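Zamudio Folding Cell - Upkeep FAQ

Last revised July 25, 2020. Send corrections to Natalia Tapia.

Is the cell really maintenance free, like the Kirard sheet says?
No. Two arms, two grippers, plenty of pivots and a cable on each side. Plan on a check every 80 folds and don't let a sales sheet talk you out of it.

What do we use as a test piece?
One plain T-shirt in a color that stands out from the white table. Lay it out by hand, a little crooked. A perfectly square shirt proves very little.
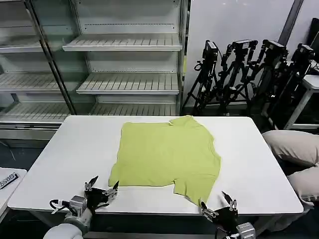

Test shirt laid out, both grippers at the near edge.

What should I look at on the fingers?
Open them wide, then check the screws on both linkages. Compare left with right. If one side has play, stop there - retuning the software won't fix a loose joint.
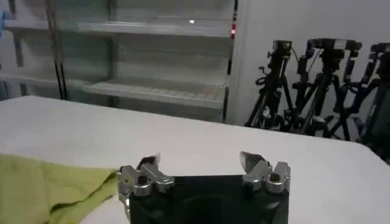 Nataša Kadrić wrote in to say she'd stretch the interval to 2,412 folds and save everyone the bother. Maybe. Her log stops at 1,522, so we're leaving our number alone.

Why does it pick up two layers?
Usually the approach height. The Dostley guide blames the fabric, which is convenient for Dostley. Bring the tip in slowly at the lower edge of the cloth and adjust in small steps.

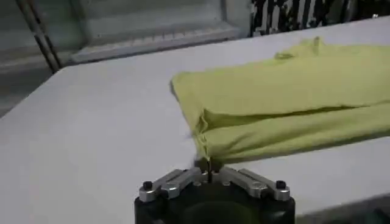
Pincer tip at the lower edge of the bunched cloth.

Does one good fold mean the setup is fine?
It means one good fold. Run the shirt again, and stop partway to look at the flap before it gets buried.

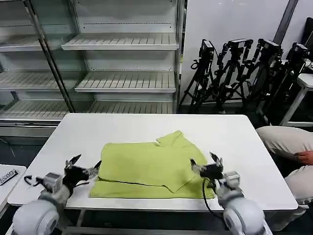 Partly folded, flap laid diagonally, both grippers open.

Can I skip the cable check?
People do. Move each arm through its full reach and watch for snags. We replaced one in October that had been signed off as fine.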